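Reviews > Nonfiction > Essays & Memoir

Search this site Enter keyword Go

Salt Ledger: Essays from Darcombe
Benduvo Press, paperback
Posted Jun 6, 2021

Salt Ledger collects 13 essays on a single subject: the closing of the salt works at Darcombe and what the town did with itself afterward. The author grew up two streets from the evaporation sheds and returned to live there in middle age. The book is part memoir and part local history, and the proportions change from essay to essay. Readers who want a continuous narrative should know that the pieces were written separately and that several facts are introduced more than once.

The first four essays deal with the works themselves. They are the strongest in the book. The author explains the brine pans, the raking shifts and the pay scale in plain language, and keeps family material to a minimum. "Tare," the second essay, is built from weighbridge slips kept by the author's grandmother. Each section opens with a gross weight, a tare weight and a net weight, and the prose that follows runs longer or shorter according to the net figure. The device is stated on the first page of the essay and then left alone. It works because the sections would still hold up if the figures were removed. 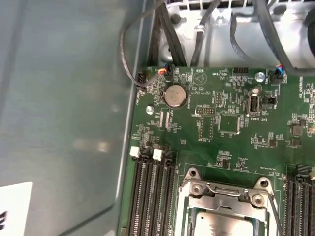
The middle of the book turns to the family. "Thomas" concerns a horse of that name, the last one used to haul carts at the works, and it is the only essay in which the author attempts dialogue at length. The dialogue is stiff. Characters tell one another things both of them would have known for years. The same information appears in "Rakov," the essay on the engineering firm that bought the site, where it is handled in one paragraph and to better effect.

"Rakov" is also where the research shows most clearly. The author read the firm's planning applications in sequence and noticed that the phrase "temporary storage" appears in all of them across 14 years. The essay quotes the phrase each time in its original sentence and adds no comment until the final page. I would have cut the comment as well.

Essay 7, "September Inventory," is a list of objects left in the drying shed in the month the works closed. It occupies nine pages and has no verbs in the first three. Some readers will skip it. I read it twice and found that the order of the objects follows the route a worker would take from the gate to the lockers, a point confirmed by the map at the front of the book. The map is small, and the gutter of the paperback swallows part of the harbor.

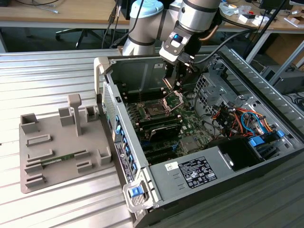 Do the essays need to be read in order?

The first four do, as "Tare" relies on terms defined in the opening piece and the two after it rely on "Tare." From the fifth onward each essay supplies its own background, and they can be read in any sequence.

The prose is controlled throughout. Sentences are short, adjectives are few, and the author avoids the present tense, which I count in the book's favor. There is a weakness for ending paragraphs on a single noun. It happens on almost every page of the last three essays and becomes a distraction by the second of them. An editor should have caught it.

The last essay, "Net," covers the author's return to Darcombe and a failed attempt to have the weighbridge preserved. It is candid about money and about the author's own motives, and it declines to settle an argument with a brother that has been running since the fifth essay. Anyone expecting a reconciliation will not get one.

On production: the paper is thin enough for show-through, the type is a readable size, and the notes are placed at the end of each essay, which saves a good deal of page turning. There is no index. For a book with this many local names and dates, that is a real omission. The first printing was 3,000 copies, and the copyright page states that corrections will be made in the second. Two captions in the photograph section are transposed in my copy.

Recommended for readers of labor history and for anyone teaching the short essay. "Tare" and "Rakov" could be assigned on their own. The family pieces are best left until after both.

Filed under: essays, small press, working lives

Contact | Copyright and permissions | Back to top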